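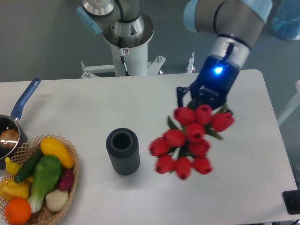
# Artificial Tulips: Frequently Asked Questions

These are the questions we get most often at Wenda about our artificial flowers and vases. If yours isn't covered, use the contact form or ring the shop during opening hours.

## The flowers

**How many blooms are in a bunch?**
The red bunch pictured has ten heads. Other colours are listed separately and the number of heads is given on each product page.

**Do the heads open?**
No. Our tulips are moulded as closed, cup-shaped blooms and will stay that way. Please don't try to peel the petals back, as they will tear at the base.

**Can I bend the stems?**
Yes. There is wire in each stem. Bend gently, a little at a time, and keep bends at least 3 cm below the flower head. Repeated bending in one spot will eventually break the wire.

**My bunch arrived flat. Is it faulty?**
Probably not. The flowers are packed tightly for postage. Hold the bunch by the stems with the heads hanging down and give it a light shake, then tease the blooms apart with your fingers. Most bunches recover their shape overnight. If the heads are still creased after 5 days, send us a photo and we'll sort out a replacement.

**Can I cut the stems shorter?**
You can, but use wire cutters. Kitchen scissors and secateurs will be damaged. Cut stems can't be returned.

## Vases

**What size vase do I need?**
The full stem length is 43 cm. A vase a little under half that height suits most people. A narrow mouth keeps the bunch upright and a wide one lets it spread.

**Which vases do you stock?**
We carry two ranges. Koltetti is ribbed and comes in black, grey and cream. Ruddock is smooth and comes in white only. Both are cylinders with an open top.

**Does dark or light work better with red tulips?**
It's a matter of taste. A black ribbed vase gives a strong contrast with the red and the green leaves. On a white table the flowers and vase will both stand out clearly. White vases look softer.

**Should I put water in the vase?**
No. Water will rust the wire in the stems. If the vase feels top-heavy, put clean dry gravel or sand in the bottom before adding the flowers.

**How do I get the bunch in without crushing the leaves?**
Stand the vase on a flat surface. Gather the stems in one hand, fold the leaves upwards against them and lower the whole bunch in together. Adjust individual heads afterwards.

## Cleaning and storage

**How do I dust them?**
Use a soft dry paintbrush or a hairdryer on the cool setting. For marks, wipe with a damp cloth and let the petals air dry. Don't soak them.

**Will the colour fade?**
Red fades faster than our other colours in direct sun. Keep the bunch away from north-facing windows and don't use it outdoors.

## Orders

**Is postage free?**
Yes, on orders over $145 within Australia.

**Do you still sell the Zevach mixed bouquet?**
No, it was discontinued in May. We have no spare stems left for it.

Page last updated October 4, 2021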